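Robótica de manipulación
Apuntes de la sesión 2: enseñar una tarea a mano y a distancia
Profesora: Shabnam Marwat. Prácticas: Asif Magsi y Charito Catacutan
Versión del miércoles, 27 de mayo de 2020

Lo que quedó de la sesión anterior

Dijimos que programar una trayectoria punto por punto es posible, digno y muy lento. Quien lo dude puede preguntar al grupo del año pasado por la práctica de la tapa enroscada. La alternativa de este bloque es el aprendizaje por demostración: una persona hace la tarea, se registran observaciones y acciones, y una política intenta reproducirlas. El verbo «intenta» entra en el examen.

Tres maneras de demostrar

Guiado cinestésico. Se agarra el brazo y se lleva por donde debe ir, con compensación de gravedad. Las posiciones articulares salen directamente de los encoders. A cambio, la persona acaba metida en las imágenes, y el modelo puede aprender que para coger un vaso hace falta primero un codo de Asif.

Teleoperación. Se maneja el robot desde un mando, un brazo maestro o un ratón 3D. Los datos ya vienen en el cuerpo del robot, y eso ahorra muchos disgustos. El operador, por su parte, pierde el tacto y parte de la paciencia. Con retardo en el enlace, casi todo el mundo corrige de más; en las trayectorias se ve como un zigzag cerca del objeto.

Pinza de mano. Se demuestra con la pinza sola, sin brazo, con la cámara montada en ella. Es rápida y se puede llevar a cualquier mesa. Hay que estimar la pose de la pinza a partir de las imágenes o de un sistema externo, y comprobar después que el robot puede alcanzar lo que la muñeca humana hizo sin pensar.

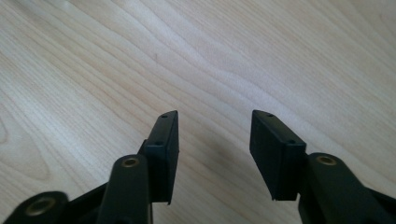

La demostración con pinza de mano empieza antes de tocar nada. En el registro de cada episodio interesan la apertura de los dedos, la pose y el instante en que se inicia el movimiento. Conviene partir siempre de una apertura conocida: con las mordazas abiertas y sin nada entre ellas, la referencia es fácil de revisar a ojo. Fijaos también en los casquillos de color latón de las articulaciones. Son los pivotes del mecanismo de paralelogramo, y si uno coge holgura, la apertura medida y la real dejan de hablarse. El tablero claro, con la veta tan suave, da buen contraste con el plástico negro y bastante poca textura a la odometría visual. Hacia la parte alta la luz se come la veta casi por completo. Un algoritmo que busca puntos característicos ahí tiene la misma suerte que un alumno buscando enchufe en la biblioteca.

Qué cuenta como una buena demostración

Un episodio contiene una sola tarea, de principio a fin. Si os equivocáis y corregís, puede servir: las recuperaciones enseñan mucho. Si os equivocáis, soltáis la pinza y consultáis el móvil, lo marcáis como descartado.

Velocidad constante en la aproximación. Las pausas largas son veneno para la clonación de comportamiento, porque el modelo ve la misma imagen con acción nula muchas veces y aprende a quedarse quieto con gran convicción.

Variad la posición inicial. El conjunto Bovberg, que usaremos en la práctica, tiene 2.190 episodios y en la primera versión casi todos arrancaban desde el mismo sitio. La política resultante era excelente en ese sitio.

Acordad un criterio de éxito antes de grabar. Zeeshan Minhas y Mehwish Kiani etiquetaron por separado los mismos 24 episodios de prueba y discutieron toda una tarde sobre qué significa «dentro de la caja».

Para la práctica

Por parejas. Cada pareja graba la misma tarea con teleoperación y con pinza de mano, y compara duración, suavidad y episodios descartados. El informe ocupa 2 páginas, gráficas incluidas. Reducir los márgenes ya se ha intentado.

Entregad los datos sin filtrar junto con los filtrados. Para la sincronización entre cámara y apertura, usad el guion Jada de la carpeta común y anotad el desfase que os dé, aunque sea feo.

Pregunta para traer pensada: si la política falla solo en el último centímetro, ¿qué grabaríais de nuevo, y con cuál de los tres métodos?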